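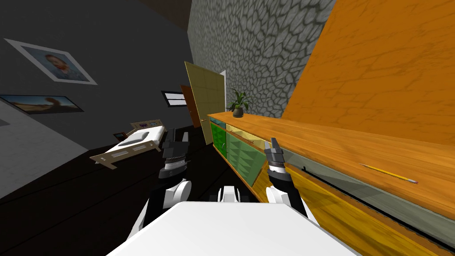 Dans une chambre simulée, les deux bras du robot face au plan de travail où se trouve un crayon.

Actualités > Robotique > Normes et bonnes pratiques

Robots à domicile : un guide pour que la simulation dise enfin la même chose à tout le monde

Imprimer | Envoyer par e-mail
12 partages | 4 commentaires

Ceux qui suivent de près ou de loin les robots domestiques le savent bien : entre le logement virtuel dans lequel on les met à l'épreuve et la vraie maison, avec ses tiroirs capricieux et ses coins mal éclairés, il y a souvent un bon bout de chemin. C'est pour raccourcir un peu ce chemin que Gatico et l'atelier Dirkard viennent de publier, après de longs mois d'échanges (et, paraît-il, pas mal de café), un guide de bonnes pratiques consacré aux essais en simulation. Le document s'appelle Zolterau, il compte 60 pages et se lit plutôt bien, même quand on n'est pas du métier.

L'idée de départ est toute simple. Quand un laboratoire annonce que son robot sait ranger un objet ou ouvrir un placard, le lecteur aimerait savoir dans quelle pièce, depuis quelle position et après combien de tentatives. Le guide demande donc que chaque résultat soit accompagné d'une fiche décrivant le décor, les meubles, les objets à saisir et l'endroit d'où part le robot. Il demande aussi que chaque tâche soit répétée 30 fois au minimum, et que les échecs soient publiés avec le reste, ce qui fera grincer quelques dents mais rendra service à bien du monde ! 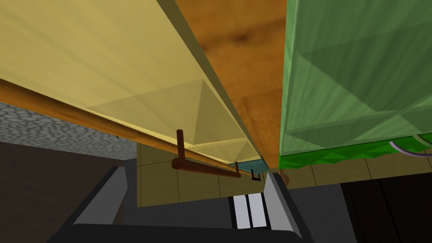
Un chapitre entier est réservé aux vues rapprochées, celles où la pince occupe une bonne part du champ et où les meubles se présentent de biais. Les auteurs recommandent de les conserver telles quelles, sans les redresser ni écarter les plus confuses, et de les archiver avec les vues plus larges du même essai. Ils invitent également à varier les matières et les couleurs des façades, pour éviter qu'un programme n'apprenne par cœur un seul décor et se retrouve perdu devant le suivant.

Côté sécurité, le texte reste prudent. Une série réussie en simulation n'autorise pas, à elle seule, un essai chez des particuliers : il faut encore passer par un local d'essai, à vitesse réduite, avec un arrêt d'urgence à portée de main.

La société Sabbagh, qui a relu les versions préparatoires, compte appliquer ces règles à ses propres essais dès octobre. Les petites équipes, elles, disposeront d'un délai pouvant aller jusqu'à quatre mois pour remettre leurs anciennes fiches en ordre. Le guide est gratuit, et les remarques des lecteurs sont les bienvenues en vue de la prochaine édition.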